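Last updated: 12 Aug 2018

4.2 Desk tasks in the student course

The second part of the course at Jarnton was built on small desk tasks. Each student team received one printed arm, driven by hobby servo motors, and wrote its own control program in the Forkine environment. We selected objects which every student knows from daily life, such as a mug, a pen and a tissue. The teams worked in 16 sessions, and they recorded 574 attempts in total. An attempt was stopped after the time limit, also when the arm was still moving.

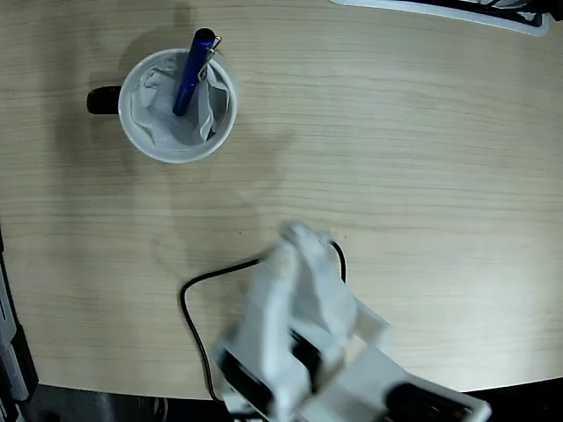
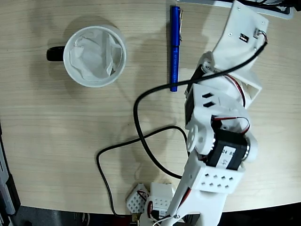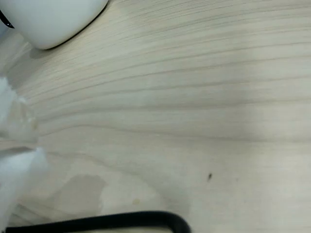
Figure 5. Mug and table surface at different moments of the work. The arm is visible in the first two views.

Before the first session we expected that grasping would be the main difficulty for the teams. In the written reports, however, the students mention the position of the cables more often than the grasp itself. A cable that lies across the working area can touch a light object, and it can also limit the last joint when the arm is extended. Three teams changed their cable path for this reason and repeated the calibration.

The second difficulty was the pen. It is thin and has a clip on one side, so the result of a grasp depends on how the pen is turned. The teams that closed the gripper slowly reported fewer lost grasps, but we did not control the speed between teams and we cannot make a strong statement about it.

All programs wrote their joint angles to a common log, which contains 3789 entries after cleaning. We used the log in the grading only to check the reports. The course will be given again in September with the same arms and a longer introduction to calibration.

Related items
Dmytriv gripper: printing notes for student teams
Forkine in the classroom: first year of use
The Disatholm student robot competition: rules and scoring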